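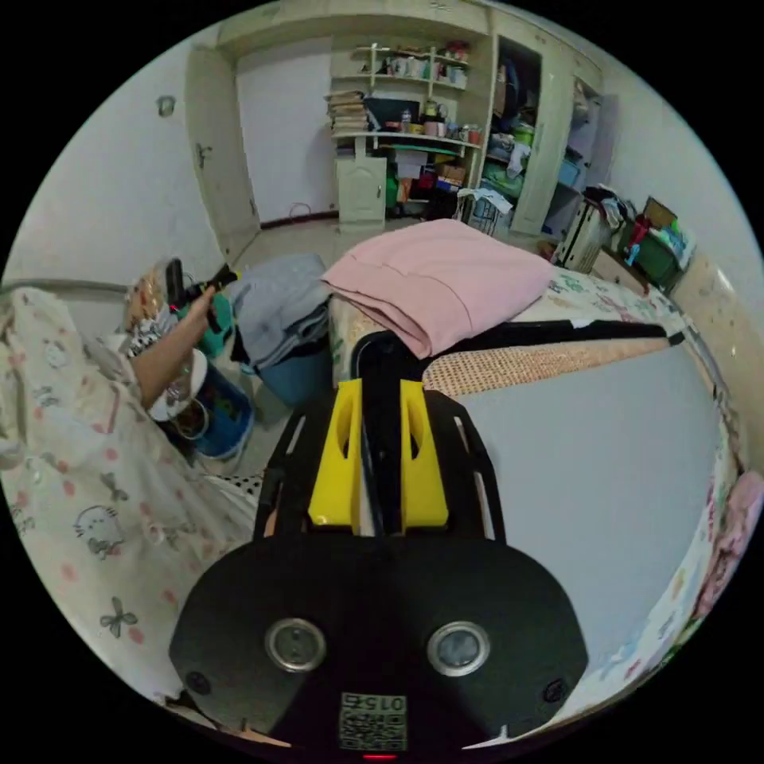
KOMDEN, August 13, 2026 – Komden College will house its entire football roster on campus for the remainder of preseason camp, the Department of Athletics announced. The change ends the practice of having players commute to morning workouts from apartments across the city. Under the new arrangement, 135 athletes, student managers and assistants have been assigned rooms in Tedesco Hall, with lights out at 10 p.m. on nights before a practice. Residents supply their own bedding and nightwear, and the department has set no dress code for the residential floors after dinner. Cream pajamas printed with cartoon cat faces and small bows are as acceptable there as team-issued sweats. Athletic apparel is required in the dining hall, the meeting rooms and the training facility.

Head coach Phúc Phan requested the change after last season, when Komden lost its opener to Finell State at home and did not win a road game until November. In his written review to the department, Phan cited missed meals and late arrivals during camp among the factors in the team's slow start.

"We asked our players to be at their best at 7 in the morning, and many of them had already been up for a long time just getting here," Phan said. "The football part of camp is going to look familiar. What we are changing is the rest of the day."

The team will hold one full practice each morning, followed by position meetings and a second, lighter session on alternate afternoons. Meals will be served at fixed times. Attendance at breakfast is mandatory for all players, including those who are held out of contact work.

Athletic director Ilaria Benedetti said the department reviewed the cost of the plan in the spring and approved it for one year. The expense will be met from the existing football operating budget, and no student fees will be used.

"This is a one-year approval, and it will be evaluated as one," Benedetti said. "The department will look at attendance, at injury reports and at academic standing in the fall term. Wins and losses will be discussed separately, as they always are."

Selamawit Tufa, head athletic trainer, will oversee the medical side of the residential program. A treatment room has been opened on the ground floor of Tedesco Hall and will be staffed each evening until lights out. Players recovering from surgery have been given rooms on the same floor. Tufa's staff will also collect a short written questionnaire on sleep and soreness from each player every morning before practice. Responses will be kept with the athletes' medical records and will not be shared with coaches when decisions are made about playing time.

Hydration checks will continue as in previous years. Practices will be moved to the indoor field when outdoor conditions exceed the limits set in the department's heat policy, and the decision will rest with the athletic training staff.

Tedesco Hall has more than 200 beds and is normally closed until the start of the academic year. Lucrezia Guerra, director of residential life, said the building was opened early after summer repairs to the plumbing on the upper floors were completed ahead of schedule. Players who have been assigned to other residence halls for the fall will move out of Tedesco at the end of camp. The others will remain in their current rooms.

Student managers were included in the housing plan at the request of Iolanda Rangel, the team's senior student manager, who is entering her final year with the program. Managers report to the field before the players and are often the last to leave it.

"In past years we set up the field before sunrise and then drove home in the middle of the day to sleep," Rangel said. "Having a room a few minutes from the equipment shed makes a real difference to us."

The team returns its starting quarterback and most of its offensive line. Competition remains open at both cornerback positions and at punter. Phan said he expects to name starters after the second intrasquad scrimmage and that no position will be settled before then. Two linebackers who missed spring practice have been cleared for full participation.

Komden opens the season on the road against Finell State. The home schedule begins the following week, and the regular season closes in November with the annual game against Geleck, which will be played this year at Komden's stadium. Geleck has won the last two meetings.

Camp practices are closed to the public, with the exception of the second scrimmage. Admission to the scrimmage is free, and gates will open one hour before kickoff. Parking will be available in the lots on the north side of the stadium. Season ticket holders may collect their tickets at the box office on the day of the scrimmage or have them mailed at no charge.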